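Section 7: Fitting the gears to the base plate

If you've come straight here without reading Section 2, welcome. Most people do. Go back and check that the plate is the right way up, then carry on.

Lay a dark cloth over the bench before you open the gear bag. Gears roll, and they favour the far side of the room.
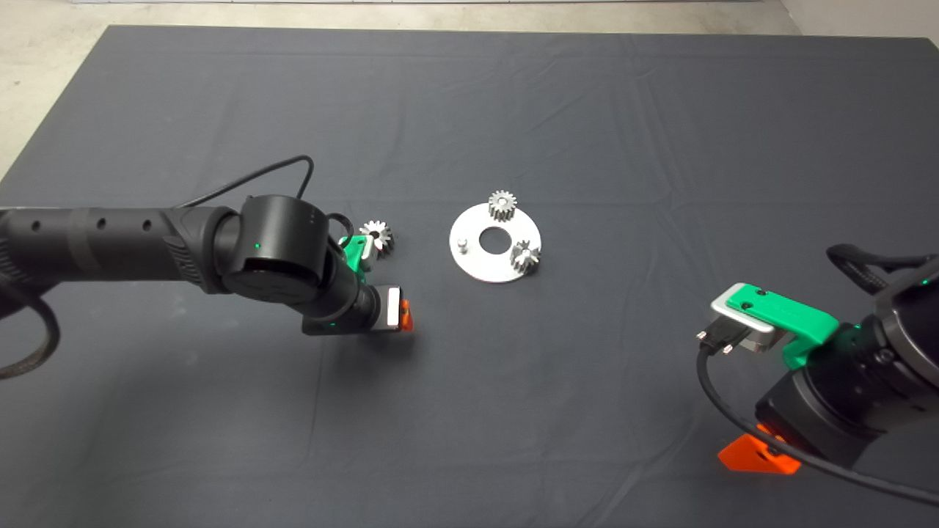 Plate and spur gears on the cloth

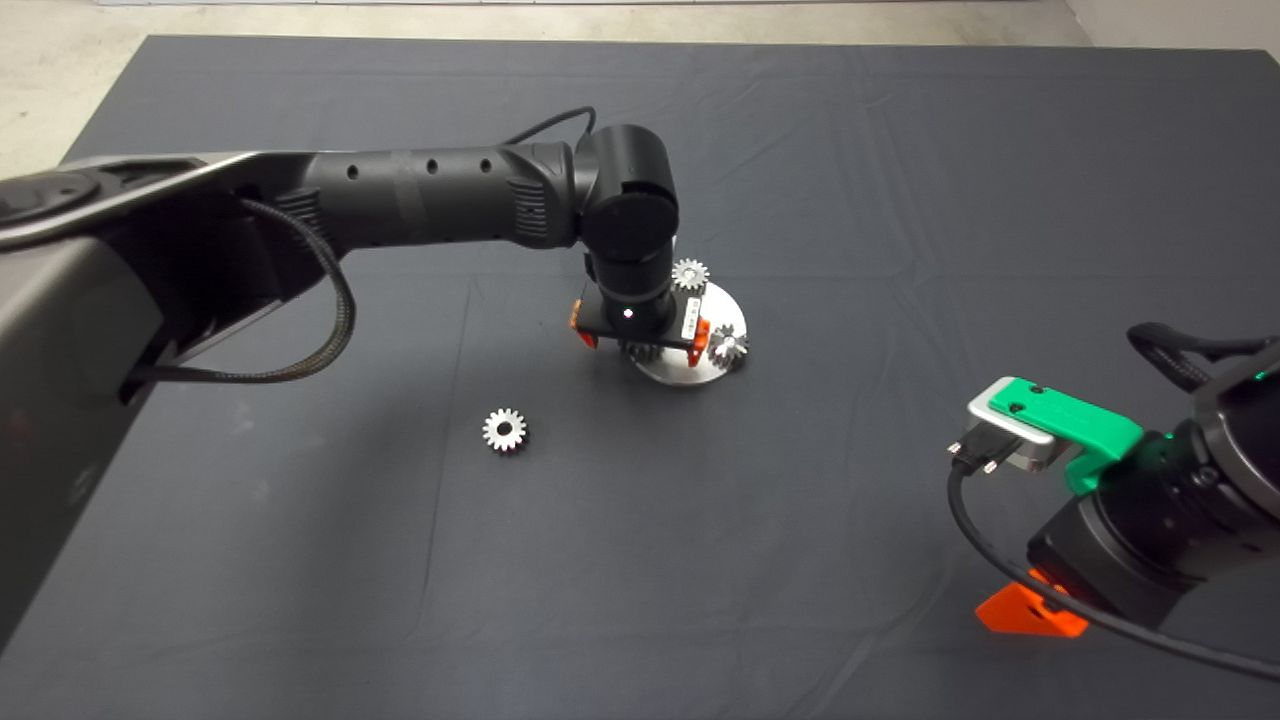
Does it matter which gear goes on which post?
Any gear from the same bag will do on any post, provided it drops down under its own weight. Gears from the older Zirnau kit look the same colour and will waste your afternoon.

7.1 Wipe each post with a dry rag. Fingerprints count as dirt.

7.2 Lower the first gear straight down. If it stops halfway, lift it off and start over. Do not persuade it with a mallet. Kirsty Munro in our spares department can tell, and she charges accordingly.

7.3 Fit the second gear the same way and turn it by hand until the teeth find each other.

7.4 Fit the third gear. It will refuse at first. Rock its neighbour a tooth in either direction while pressing lightly with one finger.

7.5 Turn the whole train by hand through 40 full turns. Yes, all of them. A tight spot that comes and goes usually means lint from the cloth.

CAUTION: Keep fingertips clear of the mesh while turning. The teeth are small, and so is their sense of humour.

NOTE: Grease comes later, in Section 8. Greasing now glues every loose fibre on the bench to your gears, and you'll be back at 7.1 with a toothbrush.

Spare gears are sold singly through Silport. Quote part 2000 and the colour of your bag label.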